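Barnoveo Documentary Nights: Frequently Asked Questions

What is Barnoveo?

Barnoveo is a small documentary series that shows nonfiction films about food, work and everyday customs. We meet in the screening room at Belmonte from fall through spring. Each evening has one feature or a pair of shorter films, followed by a talk and a simple supper.

When are the screenings?

On Sunday evenings, twice a month. Doors open at 5:30 p.m. and the film starts at 6:00 p.m. There are no trailers or ads, so the start time is the real start time. Most evenings finish by 9:00 p.m., supper included.

The season ends in March. We do not run in the summer because the room gets too warm with the blinds closed.

How much does it cost?

A single ticket is $14 and covers the film, the talk and supper. If you only want to see the film, the price is the same. We tried separate prices one season and it made a long line at the door.

Children under 12 get in free but still need a ticket, so please add them to your booking.

How do I book?

Through the booking form on our site or at the desk in the Belmonte lobby. The room has 37 seats and they are not numbered. Popular films fill up a week or so ahead. If a night is full, put your name on the waiting list and we will email you if a place opens. We hold a released seat for you until noon the next day, then offer it to the next person.

Can I get a refund?

Yes, up to 2 days before the screening. After that we have bought the groceries and can't give the money back, but you may pass your ticket on to someone else. Just send us the new name.

If we have to cancel, you get a full refund without asking for it. Refunds go back to the card you paid with.

Who picks the films?

Florian Haslinger picks most of them. He ran the film club at Deltgate for many years and started Barnoveo when it closed. Guests also choose one film each season from a short list we send out with the newsletter.

Suggestions are welcome at any time. Please tell us the title, the director and where you saw it. We can only show films when we can reach the rights holder and pay for a license, and that rules out more than you might expect. Older television documentaries are the hardest to clear.

What kind of films do you show?

Past seasons have covered school lunches, salt mining, funeral meals, truck stop kitchens and a family that had run the same bakery for four generations. We don't show cooking competitions or travel shows. Some films are slow. The running time and a short note on the subject are on each event page, and it is worth reading the note before you book.

Are the films suitable for children?

Some are. A few show slaughter, hunting or illness, and we say so on the event page. Anyone under 16 needs to come with an adult. If you are unsure about a certain film, write to us and someone who has watched it all the way through will answer.

Are they in English?

Many are not. Everything in another language is shown with English subtitles. We do not show dubbed versions. For films in English we turn captions on when the distributor supplies them, and the event page says whether they do.

What is served at supper?

One hot dish, bread, a salad and something sweet. The dish usually has some link to the film, though we don't try to copy anything we saw on screen. There is always a version without meat. Water, tea and coffee are included. Wine and beer are sold at the bar by the glass.

Condiments are put out with the food, so help yourself. 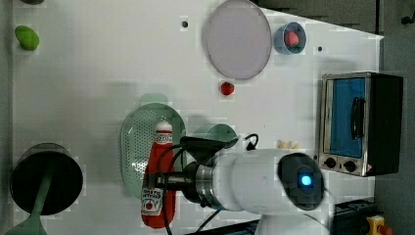 Red ketchup bottle with a white cap.

Can you handle allergies and special diets?

We can cook without dairy, nuts or gluten if you tell us when you book. There is a box for this on the form. The kitchen is small and all dishes are made in the same space, so we can't promise that a plate is free of traces. If your allergy is severe, you are welcome to bring your own meal and eat it with everyone else.

We can't offer a Paleo, keto or other menu of that kind. Most people on those diets manage with the salad and part of the main dish.

Do I have to stay for the talk?

No. There is a short break after the credits, and people who want to leave usually go then. The talk runs for half an hour and is informal. Sometimes the director joins us by video — we announce it once it is confirmed, and sometimes that is only the day before.

Is the room accessible?

Yes. The entrance is level and there is an elevator to the screening floor. We keep 2 wheelchair spaces open until the day before each screening. A hearing loop covers all but the back row. Please mention what you need on the form.

Where do I park?

The lot behind Belmonte is free after 5:00 p.m. It is shared with the gym next door and can be full. Street parking on the north side is usually easier. Bike racks are by the side door.

Can I take photos or record the talk?

Photos during supper are fine if the people in them agree. Please don't take photos or record during the film. We don't record the talks ourselves, and we ask guests not to either — speakers tend to be more open that way.

My question isn't answered here. Who do I ask?

Use the contact form or stop by the desk before a screening. We read messages on weekdays and normally reply by the next afternoon.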